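Phuthong parts glossary – README

Thai–English word list for small parts of everyday things: lids, hinges, knobs, slots, collars, rims. 500 entries. Started because the repair leaflets at Narnon kept using three words for one hinge.

Files
entries.csv – one row per term
notes.txt – arguments, mostly unresolved
old/ – dont use

Columns: id, thai, english, alt_english, checked_by, remark. UTF-8, comma separated. Excel will mangle the Thai if you double click it, import it properly.

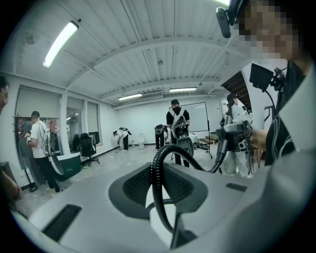 Who did what. Mayuree Saithong collected the Thai terms, Wiroj Limsakul did first-pass English, Ailbhe Gilmartin fixed the English to American usage. 97 rows still have checked_by empty. Treat those as drafts.

Spelling: US only. "Gray", "molding". Plurals only where the thing is always plural (tweezers, pliers).

Known problems
– 14 rows have a duplicate id, fix coming in September
– alt_english sometimes holds a remark instead, my fault
– kitchen terms are thin, sewing terms are way too many
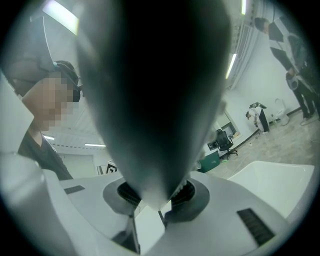 Vent words got merged in the last version. Old list had "vent", "grille", "louver" and "air slot" as seperate entries with the same Thai term. Now "vent grille" is the main one, for anything like the black part with the parallel slats at lower right, and the small slotted strip on the left gets the same term. Size goes in remark. "Louver" stays for windows and doors.

Corrections to Daranee Klinhom, with the row id please. New terms go to Jintana Petchrat. Vurnard spreadsheet is no longer updated.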